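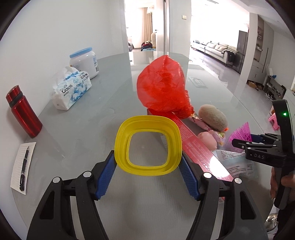

When does the reissue of Stesonia come out? The remastered album goes on sale in May, on vinyl and as a download, with a CD edition to follow later in the year.

The label Lidon announced the release on Mon 15 January, along with a track list and the first details of what was found on the session tapes. Stesonia, the only album the pianist and composer Radomír Kubíček made with a full string section, has been out of print for decades. It was pressed once, in a run of 400 copies, and most of those went to radio stations and music schools.

Kubíček wrote the album as a suite for piano, bass, drums and strings. He had made his living until then as a club pianist and arranger, and the trio records he is better known for are mostly standards. Stesonia has no standards on it. The eight pieces run into one another with short string passages between them, and on the original LP the side break fell in the middle of one of these, with a fade that Kubíček is said to have disliked.

The new edition puts the passage back together. Tatiana Brabec, who produced the reissue for Lidon, said the uncut version was on the second of the session reels, after a false start and a good deal of talking.

"We had assumed the fade was done while they were playing," Brabec said. "It was done at the cutting stage. The strings carry on for almost a minute more, and then the piano comes in with the theme from the fourth piece. Once you've heard it, the old side two sounds like it starts a page late."

On the vinyl edition the suite is now spread over 2 LPs, which leaves the linking passage whole at the end of the second side. The download runs without gaps.

The tapes came from the Vaněk studio, where the album was recorded over four nights. When the studio closed, its shelves were packed into storage and stayed there through two changes of owner. An inventory finished last year lists 261 reels, a large share of them advertising jingles and language courses. The Stesonia reels were in boxes marked with the name of a choir.

Sombat Saengthong, the engineer who made the transfers, said the tape was in better shape than the boxes. One reel had to be baked before it could be played, and a few splices had dried out and were remade by hand. He worked from the original stereo mix for seven of the eight pieces. For the remaining one, the slow "Titance," the mix reel is missing, and a new mix was made from the multitrack.

"I kept the old LP next to me and tried to match it," Saengthong said. "The piano is a little to the left, the bass is in the center, the violins are wide. The one thing I changed is the level of the cymbals, which were very loud on the pressing and are not that loud on the tape."

"Titance" is the piece most listeners know, if they know any of them. It was used as closing music for a late-night radio program for several years and has turned up since on two compilations, both times copied from a worn LP. The new mix runs slightly longer than either, with the last chord left to ring until the players can be heard putting down their bows.

The reissue also has 40 minutes of unreleased music. Most of it is alternate takes, including two quicker versions of the opening piece and a rehearsal of the finale without strings. There is also a solo piano recording of the whole fourth movement, which Kubíček seems to have made at the end of the last night, after the orchestra had gone home. It breaks off once, starts again from the same bar and then goes through to the end. Lidon has left the break in.

Bahman Tabrizi, the bassist on the sessions, was interviewed for the liner notes. He recalled that the string players had been hired from a theater pit and came over each night when the show was finished, so that recording seldom began before eleven. The parts were still being copied as they arrived. Kubíček conducted from the keyboard with his head, Tabrizi said, and when he needed both hands and the violins needed a cue, the drummer gave it.

"He didn't talk much about what he wanted," Tabrizi said. "He would play your part on the piano, then play it again a little differently, and you were supposed to hear which one was right."

Tabrizi had not listened to the album for many years before Lidon sent him the transfers. He said he had forgotten the bass solo in the sixth piece and at first took it for someone else's.

The notes were written by Štefánia Baláž, a music historian who has been working on a catalog of Kubíček's arrangements. Her essay corrects several dates printed on the original sleeve and gives, for the first time, the full names of the string players, which she took from the payment sheets. Two names are still missing – a viola player and the second cellist – and Lidon is asking anyone with information to write to the label.

Baláž also looks at why the record disappeared. Reviews at the time were few and mostly polite. The distributor had ordered it as a piano trio album, she writes, and shops filed it with the trio records, where buyers expecting more of the same brought it back. Plans for a second pressing were dropped within a year. Kubíček went back to club work and did not write for strings again, apart from one short wedding march for a friend, the score of which is reproduced in the booklet.

The cover uses the original drawing, reprinted from the artwork and not from a sleeve, with the title moved back to the lower corner where the artist had placed it. The lettering on the spine has been redone to match.

Preorders are open now through Lidon and will be taken by record stores from next month. The label has not given a figure for the vinyl run but said it will be larger than the first one. Anyone who buys the LP set gets the download as well, including all of the alternate takes, which do not fit on the vinyl.

A concert performance of the suite is being discussed. The parts survive for everything but the finale, and Baláž is preparing those from the recording. Brabec said a date and hall would be announced once the parts are ready, and that Tabrizi has been asked to attend. He will not be playing. "My hands are fine for gardening," he said.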